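Neues aus der Teeküche: Die Tütchen haben endlich ein Zuhause

03.10.2025

Ihr Lieben, ich muss euch kurz von unserem Tisch erzählen! Wer im Februar bei uns in Plollstead zu Besuch war, erinnert sich vielleicht an die Schuhkartons, in denen die kleinen Folientütchen durcheinanderlagen. Damit ist Schluss. Seit letzter Woche stehen sie hochkant in einem durchsichtigen Acrylbehälter, der vorne offen ist, und man zieht sich einfach eins heraus. Ich hätte nie gedacht, dass ich mich über so etwas derart freuen kann.

Den Behälter hat Maureen Bainbridge bei Gökçe entdeckt, für 40 Euro – und sie hat ihn gleich selbst hergeschleppt. Der helle Holztisch kommt aus der Werkstatt Sotham, und in die Maserung habe ich mich sofort verguckt.
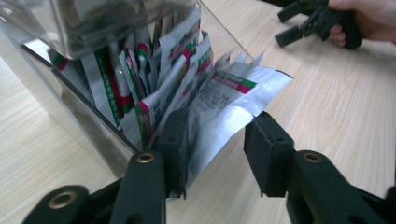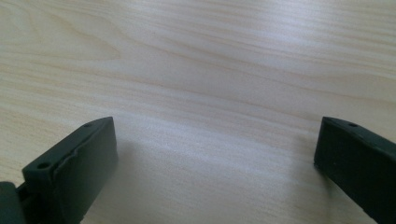
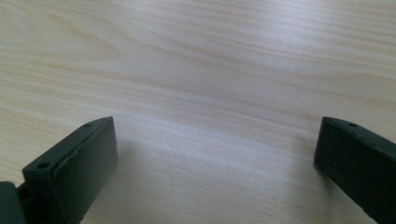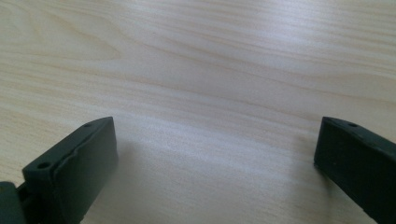

Unser heller Holztisch, im ersten Bild mit dem Behälter voller Tütchen.

Beim Umräumen haben wir übrigens gleich Inventur gemacht: 459 Tütchen, ich habe zweimal gezählt (und mich einmal verzählt). Das reicht eine Weile, auch wenn beim Flevley-Nachmittag immer ordentlich zugegriffen wird. Eine Bitte noch: Wer etwas nachfüllt, stellt die neuen Tütchen bitte nach hinten, dann kommen die älteren zuerst dran. Und heiße Kannen gehören auf einen Untersetzer – der Tisch soll noch lange so schön bleiben! Wer noch eine Idee hat, wohin mit den leeren Schuhkartons, meldet sich gern bei mir oder bei Maureen.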